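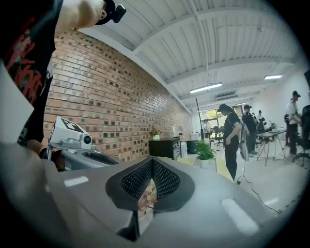 Can two hand-held grippers with different finger sets be compared in the same session?

Two finger sets may be compared in one session provided that each gripper is calibrated separately and that the tracking markers are not exchanged between units. The procedure is set out in Section 3.

Section 3: Comparative Trial of Hand-Held Grippers

3.1 Purpose

This section describes the set-up and conduct of a side-by-side trial of two Gatmont hand-held grippers, designated Unit A and Unit B. It applies to trials carried out at the Flindton site and to any partner site using the Codemdale recording software. Operators should have completed the induction in Section 2.

3.2 Before powering on

1. Clear the working area of loose items. Cables that cannot be rerouted are to be taped down or covered.

2. Confirm that each unit is labelled and that the label matches the entry on the trial sheet.

3. Inspect the lens of each unit. Clean with a dry microfibre cloth only.

CAUTION: Solvent wipes will cloud the lens coating. A unit with a clouded lens must be withdrawn from the trial.

4. Check that every fiducial marker is flat, unscratched and firmly seated. Replace any marker with a lifted corner.

3.3 Calibration

1. Place Unit A on the bench with the fingers fully open and select Calibrate from the Codemdale main menu.

2. Close the fingers slowly until they meet, hold for 3 seconds, then release.

3. Repeat the open and close cycle until the software reports 13 accepted cycles. Rejected cycles do not count toward the total.

4. Save the profile under the unit label and the operator's initials.

5. Repeat steps 1 to 4 for Unit B.

Note: Profiles are not interchangeable. Loading the profile for Unit A on Unit B will produce finger widths that look plausible on screen but are incorrect in the recorded file.

3.4 Checking marker visibility 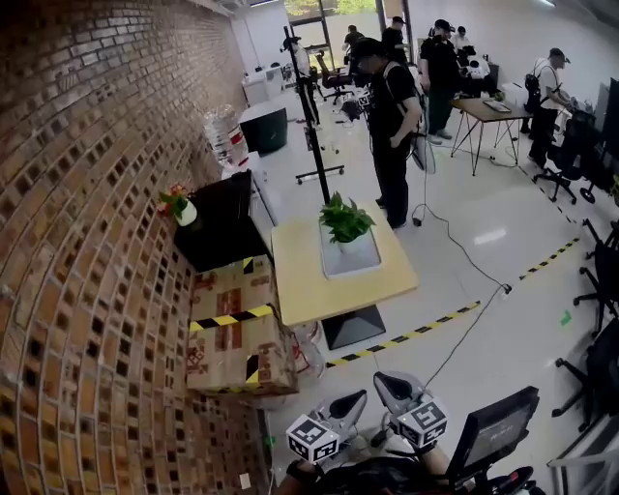 Marker visibility should be checked under the lighting that will be used for the trial. Glare from overhead fixtures and daylight from windows can wash out the printed pattern at certain wrist angles. Where this occurs, lower the blinds or turn the operator's starting position away from the window, and record the change on the trial sheet.

1. Hold the unit at chest height and rotate the wrist slowly to the left and right limits.

2. Observe the tracking indicator in the software. It should remain green throughout.

3. If the indicator turns amber, note the angle and repeat. If it turns red, stop and return to step 4 of 3.2.

3.5 Conducting the trial

1. Each operator completes 19 grasps with Unit A, rests, and then completes the same 19 grasps with Unit B.

2. The next operator begins with Unit B. Alternate the starting unit for the remainder of the session.

3. Do not adjust finger tension between grasps. If tension must be changed, the series for that unit is void and is to be restarted.

4. Record dropped objects as failures, including those dropped after a successful lift.

WARNING: Keep hair, lanyards and loose sleeves away from the finger linkage. Operators wearing a harness should have the straps checked by a second person before the first grasp.

3.6 Storage of results

Files are to be copied to the site server by 4:30 p.m. on the day of the trial. Sessions run on a Monday may be copied the following morning, as the server is offline for maintenance that afternoon. Local copies are retained for 31 days and then deleted.

Questions concerning this section, including requests to vary the number of grasps, should be directed in writing to Trí Trịnh, Flindton site. The finger wear limits in Appendix C are under review and will be reissued in October.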